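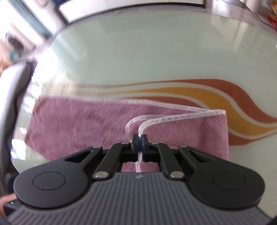
Trinidad Villalba
Homeware buyer, Whiteley

Walero hand towel, pink

Back in stock from September. Same towel as before, new batch, same price. Short fuzzy pile, pink, white hem strip. We get asked about the hem a lot so more on that further down.

Size: 45 x 76 cm
Sold: singly or in packs of 2
Colours: pink only for now, grey to follow
Wash: 40 degrees, with similar colours
Tumble dry: low
Iron: no need

The pile

Short, so it dries quicker on the rail than the thick ones and takes up less room in the drawer. Bit stiff on the first day. Wash it once before you use it, no softener — softener coats the pile and then it just pushes water about. You'll get pink fluff in the filter the first couple of washes, then it settles down.

The hem

White strip, stitched flat. Folds over easily when you pinch it, so good for hanging over a thin rail or a hook. No loop sewn in. If you want a loop, the Faltmont kitchen towel has one, see Kitchen. Please don't cut the hem to make your own, it will fray and we can't take it back.

Folding

Lay it out on a table, smooth it from the middle, hem to hem, then in half again. Fits the Truser shelf basket on its side, hem facing out looks neatest. For a narrow rail fold in thirds the long way instead.

Returns

Unwashed, label on. Unopend packs any time within 45 days. Seconds are final sale.

Questions we've had

Does the white hem go pink? Mine hasn't, more than 11 washes in. Keep it off a hot wash and away from anything red.

Is it big enough for hair? Short hair yes. Long hair, get the bath size when it's back.

Will the pink match the old batch? Near enough. Dye lots vary a bit so if you're making up a set buy them all in one go.

Can I get it embroidered? Not through us — but the plain end takes stitching fine, a customer did intials on hers and sent it round for us to see.

Trade orders by email please, not the shop phone. Put the pack size and delivery postcode in the subject line.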